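Yevdokiia Savchuk
Fio sobre o projeto final de robótica, parte 2. A parte 1 (escolha do tema e orçamento) está no perfil.

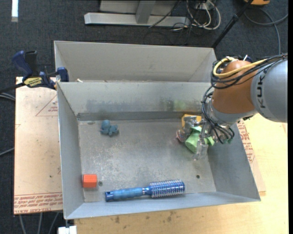
2/ O problema é o clássico de tirar objetos variados de uma caixa e passar para outra. O braço é o KUKA do laboratório. O grupo somos eu e o Afonso Marinho. Eu fico com a visão e a escolha do ponto de preensão, ele fica com a trajetória e o controle dos dedos.

3/ O regulamento da disciplina pede 225 tentativas registradas até o fim de maio. Cada tentativa vale como sucesso se o objeto sai da caixa e é solto na outra sem intervenção. Se alguém encosta no botão de parada, conta como falha.

4/ Os objetos ficam espalhados no fundo, sem posição marcada. A escova de cabelo azul é o que mais nos dá trabalho. O cabo é translúcido e a câmera de profundidade devolve buraco em quase toda a extensão dele. O cilindro com as cerdas aparece melhor, mas aí o centro de massa estimado sai deslocado.

5/ Solução provisória: quando a nuvem de pontos vem incompleta, usamos a máscara da imagem colorida e assumimos uma altura fixa em relação ao fundo. Feio, mas passou de 31 para 33 acertos no mesmo lote de testes. Pouco ganho. Vamos manter por enquanto.

6/ O bloco laranja-avermelhado é fácil no meio da caixa e difícil no canto. Perto da parede lateral um dos dedos não tem por onde descer. O Afonso escreveu uma rotina que primeiro empurra o objeto para o centro e só depois tenta pegar. Gasta mais tempo por ciclo.

7/ Sobre tempo: o limite é de 30 segundos por objeto. Com o empurrão ficamos perto demais do limite, então ele só é chamado quando o planejador rejeita todas as preensões diretas.

8/ O chão de metal riscado também atrapalha. Os riscos claros viravam "objeto" na segmentação. Refiz o treino incluindo imagens da caixa vazia em várias condições de luz e os falsos positivos caíram bastante.

9/ Uma coisa que perguntaram na parte 1: sim, a caixa precisa estar presa. Usamos grampo de barra no canto. Sem isso, cada toque dos dedos na parede desloca tudo alguns milímetros e a calibração vai embora.

10/ O código de registro se chama Clerkside. Grava a pose do braço, a imagem antes e depois, o resultado e um comentário curto. O comentário é manual e é a parte que a gente mais esquece de preencher. Se for montar algo parecido, deixe o campo obrigatório desde o começo.

11/ O simulador que usamos antes de ir para o braço é o Vivis, feito por uma turma anterior. Serve para testar colisão. Para contato dos dedos com coisa pequena ou mole ele não serve, o objeto atravessa a ponta do dedo.

12/ Próximos passos: repetir o lote com a luz do teto apagada, trocar a ordem das preensões candidatas e escrever o capítulo de método. O capítulo está com duas páginas e o orientador quer ver o rascunho antes dos resultados.

13/ Quem quiser os dados brutos pode pedir por mensagem. Ainda falta corrigir os nomes das pastas, então mando só depois disso.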